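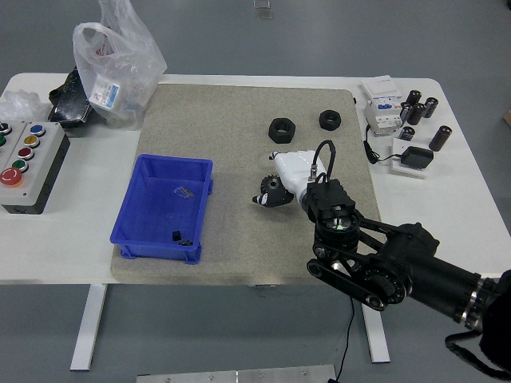 Zulard Bench Cell, single arm
Equipment page for lab and small-shop buyers

The Zulard is a table-mounted handling cell for small mechanical and electrical parts: nuts, gears, capacitors, breaker-style modules. It is supplied as an arm, a gripper and a push-button control box with emergency stop. Table, mat and bins are quoted separately.

Ordering
Base cell: order code ZB-12
Lead time: 60 days from purchase order
Warranty: 12 months, parts and labor
Spare fingertips: sold in pairs

Budget planning
Most first quotes leave out the work surface. Allow for a rigid table, a mat with enough grip that round parts stay put, and at least one open bin per part family. Fokton mats and Villalba bins can be added to the same order. A spare fingertip set is $61. A replacement drive belt is $239, fitted by the user with hand tools.

Site planning
Keep the control box at a table edge within reach of the operator. Leave the cable side of the arm clear. Run floor cables behind the table legs where possible and cover any that cross a walkway. Power adapters should sit off the working mat.

Part range
Send samples before ordering if your parts are transparent or smaller than a fingertip. Plullach tests them on a bench cell and returns a written report. Samples are not returned unless requested.

Quotes: Humaira Arain
Sample testing: Aldana Gaete

Prices valid from 21 August 2022. Next price review in February.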